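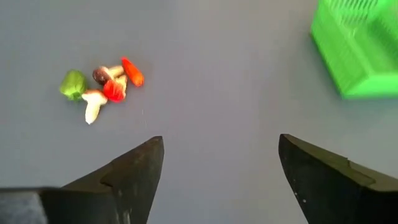 From: Geeta Tripathi
To: Nondora Growers and Pantries List
Subject: Re: Surplus produce deliveries to pantry sites
Date: 30 Apr 2022

Dear members,

The Produce Exchange Office thanks Ms. Marulanda for her message, which is quoted in part below, and for the figures she collected from the Duswood sites. As several members have raised similar points by telephone, this reply is addressed to the full list.

> Consuelo Marulanda wrote:
>
> Our site received 53 crates of squash and peppers last July, all on one
> afternoon, and we had refrigerator space for fewer than half of them.
> The growers were generous and the food was good. But we had no notice
> beyond a phone call that morning, and our clients come in only two
> afternoons a week. By the second of those we were giving away peppers
> that I would not have put on my own table.
>
> I would like to ask whether the Office intends to change anything before
> this summer. Specifically:
>
> Can a site refuse part of a load without losing its place in the rotation?
>
> Who pays for disposal when a load arrives past its best?
>
> Is the limit of 100 crates per grower per week still in force? I have
> heard both answers.

The questions are taken in order.

A site may refuse part of a load. This was always permitted under the delivery rules, but the wording was poor and a number of coordinators read it the other way. The revised text states that a site which accepts any portion of a delivery keeps its place. A site which refuses an entire delivery moves down one position, unless it has notified the Office of a closure or an equipment failure beforehand. Refusals should be noted on the driver's sheet with the number of crates and the initials of the person receiving them.

On disposal, the current arrangement leaves the cost with the receiving site. The Office recognizes that this is a burden for the smaller pantries, particularly those in Duswood and Brarnitz without access to a compost service. Mr. Mittal has obtained $4000 from the general reserve to cover disposal charges for the coming season. Claims should be sent to him with a copy of the hauler's receipt. The fund applies only to produce delivered through the exchange. Direct gifts from gardens and private households remain the responsibility of the site that accepts them.

The weekly limit of 100 crates per grower remains in force. It was lifted for a short period last season at the request of the Shakya farm, which had lost a wholesale buyer in the middle of its cucumber harvest, and the notice ending that exception was sent only to drivers. We regret the confusion.

Members should also be aware of the following changes, none of which require a vote.

Notice of delivery. Growers are now asked to report expected surplus by noon on the day before pickup. Reports may be made by telephone or through the form. An estimate is acceptable, and a grower whose estimate proves wrong will not be penalized.

Mushrooms and cut greens. These will no longer travel on the long Brarnitz route, where the truck is not cooled. Growers with either crop should contact Anca Sima, who is arranging a separate morning run to the two nearest sites.

Crates. The stock of returnable crates is low. Sites holding empties are asked to stack them by the receiving door — with lids, where there are lids — so that drivers can collect them without waiting for staff. Crates lined with newspaper should be emptied before they are stacked.

Labels. Each crate must show the grower's name and the date of harvest. Variety names are welcome but optional. Handwritten labels are acceptable if they can be read.

Jolán Orbán has prepared a storage sheet covering the crops most often sent through the exchange, with advice on which of them should be kept apart. Printed copies will go out with the first deliveries in July. Sites that need the sheet in another language should write to her directly, as translation takes some time to arrange.

Comments on the revised delivery rules may be sent to this list or to the Office in writing. The rotation schedule for Duswood will follow in a separate message once the opening hours of all sites have been confirmed.

Respectfully,

Geeta Tripathi
Produce Exchange Office, Nondora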